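Recording Demonstrations on the Two-Arm Table
Enotden Lab Notes
Apolline Chauvin
Last revised July 27, 2023

This page covers the recording of bimanual demonstrations by remote control, from table reset to saved episode. It assumes that both follower arms are calibrated and that the Leltham recorder is installed on the cell computer. Calibration is covered on a separate page.

Before you start

You need the two follower arms, the two leader arms at the operator desk, the fixed camera, the wrist cameras, and the reset sheet for the task. One person can run a session. Two people are faster, with one driving and one resetting.

Check that the black fabric is closed on the sides of the enclosure. Stray daylight changes the exposure during a session, and the resulting episodes are hard to mix with earlier ones. Lock exposure and white balance on every camera before the first episode. Do not leave either on automatic.

Step 1. Set the table

Place the white surface in the middle of the table and square it to the front edge by eye. Set out the back row next, left to right: blue container, slotted box, cup, pink flat piece. Put the loose items down last, with the dark green block toward the rear of the white surface and the other small pieces to either side.

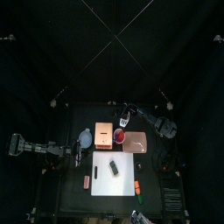

Fixed camera view with both arms over the table. The dark green block is on the upper right part of the white surface.

Small differences between resets are wanted. Turn the green block by a different amount each time and shift it a little. Keep the order of the back row fixed. If the row order changes, start a new session folder and record the change in the notes field.

Step 2. Engage the leaders

Move both leader arms to the rest pose before enabling the followers. The recorder compares joint positions and refuses to engage if any joint is too far off. If it refuses, move the leader and try again. Do not push the follower by hand while it is powered.

Engage the left arm first, then the right. Drive each one slowly through a small motion in free space and watch for lag. If there is lag, stop and restart the control process. An episode recorded with lag cannot be repaired later, as the action and image streams no longer line up.

Step 3. Approach

Bring both grippers in over the table and pause there. This pause is the start pose, and it should look much the same in every episode. Start recording at the pause. Anything recorded before it is trimmed by the import script.

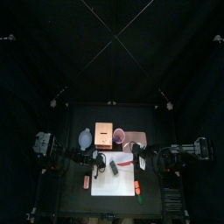 Left gripper beside the blue container, right gripper over the front edge of the pink board.

Check the cable at each wrist at this point. A loop that hangs low can drag across the white surface and move things. Rotate the wrist back the other way if a loop has dropped, then return to the start pose.

Step 4. Grasp

Use the wrist view for the last part of the approach. The fixed camera does not show depth well near the fingertips, and operators who rely on it tend to close early. Line up the block between the fingers, lower, and close in one motion. Repeated opening and closing teaches the policy to hesitate.
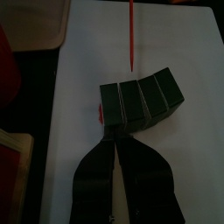

Wrist camera. The green block is just above the fingertips, with the point of the red stick directly above it.

If the grasp misses, one retry is allowed within the same episode. After a second miss, stop and mark the episode as failed. Failed episodes are kept in their own folder. Preben Hallgrímsson uses them to train the success detector, so do not delete them.

Step 5. Finish and save

Release the object, raise both grippers clear of the table, and hold still for 2 seconds before stopping the recorder.

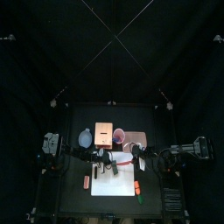 Enter the outcome, the operator initials, and any note before starting the next reset. Notes written at the end of a session are usually wrong about which episode they belong to.

Session size

A full set for one task is 200 successful episodes. Take a break after every 12. Driving gets jerky with fatigue, and the smoothness check in the import script will reject those episodes anyway. The Surkby set was collected this way and needed 344 attempts to complete, most of the failures coming from early grasps.

Common faults

Recorder reports dropped frames: move one wrist camera to a different USB controller.

Follower stops mid-motion: a joint has reached its current limit. Disengage, support the arm, clear the fault, and discard the episode.

Wrist image is soft: wipe the lens and check the focus ring, then record a short test clip before going on.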